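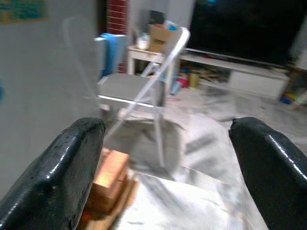

I have been in the new apartment for 17 days and the small front room is finally getting somewhere. When we moved in it was the place where everything without a place went. For the first week I kept the door shut.

The room is narrow. It has light gray walls, which I first planned to paint over and have now decided to keep, and a polished floor in white and gray with cloudy veining all through it. The woman at the rental office called it marble. Hrvoje says tile. I don't know and it doesn't matter to me much, except that it shows every speck. I sweep at night and in the morning there are dark bits toward the back of the room again. I think they come off the cardboard. Boxes shed more than you would expect.

We moved from Hadville with 14 boxes, and most of the kitchen ones were empty by the second day. The ones left over are the usual kind: cables, old letters, a lamp base without its shade, the good scissors (found yesterday, under the letters). I go through one a night after dinner. My rule is that I can't close a box again once I have opened it. Everything in it gets put away, given away or thrown out, and then the box goes flat behind the front door until recycling day.

For a seat I am using a white metal folding chair with a square gray seat. Selma Popescu lent it to me when she saw that I was eating lunch on the floor. She has had a set of them since her wedding and keeps the rest in her garage. It's light enough to carry with one hand, and the gray goes well with the floor. It isn't a chair for a whole evening. After an hour my back lets me know. But I have found that I like having just one chair in a room while I work out what the room is for. I move it to the window and sit. I move it to the wall and sit. That is how I decided the desk should not go under the window, where the light would be in my eyes all afternoon.

The other thing I have been using is a wooden block and a flat piece of pale board. Both came from my father's workshop. The block is an orange-brown color and the top of it looks warm when the light is on it. He used to set things on it while glue dried. I was going to leave it behind and then didn't. I put it on the board and the board on the floor, and I work on top of that when I need to tap something together, so I'm not banging on the floor itself. The deposit on this place was $2525 and I would like to see it again.

So far I have put together one low shelf from Flevska on that board. The instructions said it would take 2 people. It took one person and most of an evening, including the part where I had a side panel facing the wrong way. I took it apart and did it again. The screws went in fine the second time. The shelf is in the bedroom now and holds shoes, though I bought it for books.

A few things I have learned about this kind of floor, in case you have the same one:

Felt pads are worth putting on anything with thin metal legs. Tímea Bognár told me this on the phone before I even asked. I bought a pack and I still need to put them on the chair.

A damp cloth leaves streaks if you don't go over it with a dry one afterward. The bright patches by the window show it worst.

Don't drag boxes. I dragged one and there was grit under it. The mark is small, but I know where it is.

Next is the desk. I have been going back and forth between a secondhand one from the Spahić store on the corner and a plain tabletop with trestle legs. The secondhand one has drawers, and I need drawers. It is also heavy, and we are on the third floor. Theophilus Amoah has offered to help carry it if I feed him, so that will probably settle it. I measured the long wall twice and it would fit, with enough room left over for a bookcase.

I also want a rug, a dull red if I can find one, to take away some of the echo. The room is loud with that hard floor. When I fold up the chair, the noise goes right down the hall and Hrvoje asks from the kitchen if I'm all right.

There is a box of cables waiting for tonight. I have already found three chargers for phones we no longer own, and I haven't reached the bottom.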